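About Birkirham Bedding Share

Birkirham Bedding Share is a small charity that gives bedding to children who don't have a proper bed of their own. We work in Birkirham and Clevemness, and we take referrals from schools, clinics and family support workers.

The charity was started by Polyxeni Antoniadis and Jae-in Wang, who ran it out of a spare room for the first 3 years. It now has 2 paid staff and a storeroom on Barbosa Street. Last year we sent out 434 kits. Each one holds a pillow, a fitted sheet, a blanket and a pair of pajamas in the child's size.

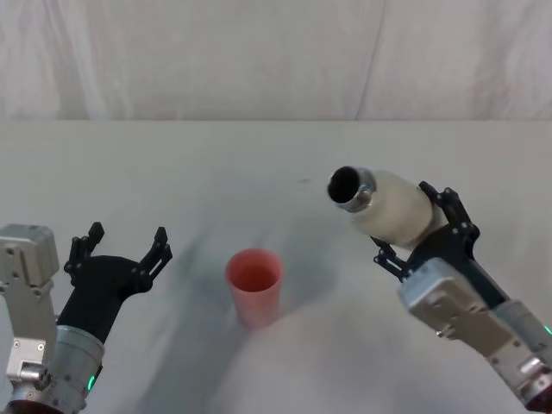
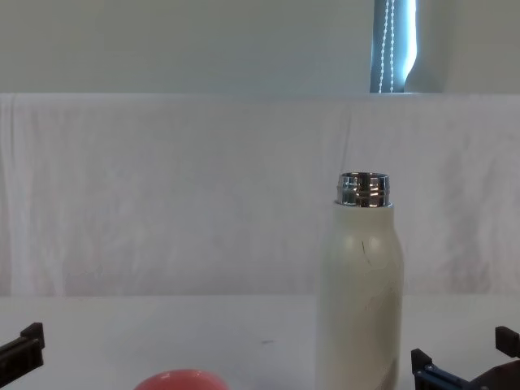
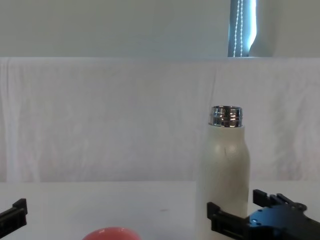
On the table: a red cup in the first picture, a pale bottle in the other two.

Most of our money comes from local fundraising – bake sales, sponsored walks and classes where the teacher donates the fees. A kit costs us $64 to put together, and gifts of any size go toward the next order. We send a receipt for every gift.

Lucyna Głowacki handles referrals and deliveries. Seung-woo Joo looks after fundraising and can send you posters or collection envelopes if you are planning an event. Please write to him before you print our name on anything.

We accept new bedding in its original packaging. We can't take used pillows or mattresses – the thrift store in Sturomcombe may be able to help with those.

The storeroom is closed to drop-offs in August. Referrals stay open all year.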